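Objet : Re: [ateliers-partagés] Passage à l'abonnement Prundaline pour la réservation des tables

Bonjour à toutes et à tous,
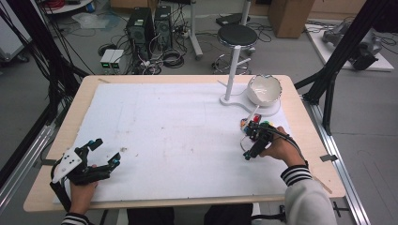

1. Le prix

J'ai relu deux fois la proposition de Karabulut et je ne vois toujours pas ce que nous achetons. Pour 900 euros par an, on nous fournit un calendrier en ligne. Nous en avons déjà un, laid, certes, mais gratuit, et il n'a planté qu'une fois depuis le déménagement.

Le 16 mai dernier... non, je retire, je n'ai plus la date en tête. En mai, en tout cas, Fekent nous proposait la même chose à 210 euros, et la liste avait trouvé ça trop cher.

2. Les chiffres de fréquentation

Sunil Karunaratne a écrit :

> L'an passé nous avons perdu 306 heures de table à cause de
> réservations non honorées. Avec Prundaline, les rappels
> automatiques régleraient la question. L'atelier de Burau
> l'utilise et en est très content.

Je veux bien, mais d'où sort ce 306 ? Le cahier d'entrée n'a pas été rempli pendant tout l'été. Une table réservée et un cahier vide, ça peut vouloir dire que la personne n'est pas venue, ou qu'elle a oublié de signer. Moi, par exemple, je signe une fois sur deux.

Quant à Burau, ils ont 200 adhérents et un salarié à l'accueil. Je ne suis pas sûre que la comparaison nous apprenne grand-chose — et « très content », c'est qui ?

3. Ce que je propose

Garder le calendrier actuel jusqu'au renouvellement du bail. Envoyer les rappels à la main la veille au soir, je m'en charge pour les deux premiers mois. Tenir le cahier correctement, moi comprise, et reparler de l'abonnement avec de vrais relevés.

Sunil, peux-tu aussi demander à Karabulut ce que deviennent nos données si on résilie ? L'article 7 du contrat est rédigé de telle façon que je n'ai rien compris.

Trinidad Orellana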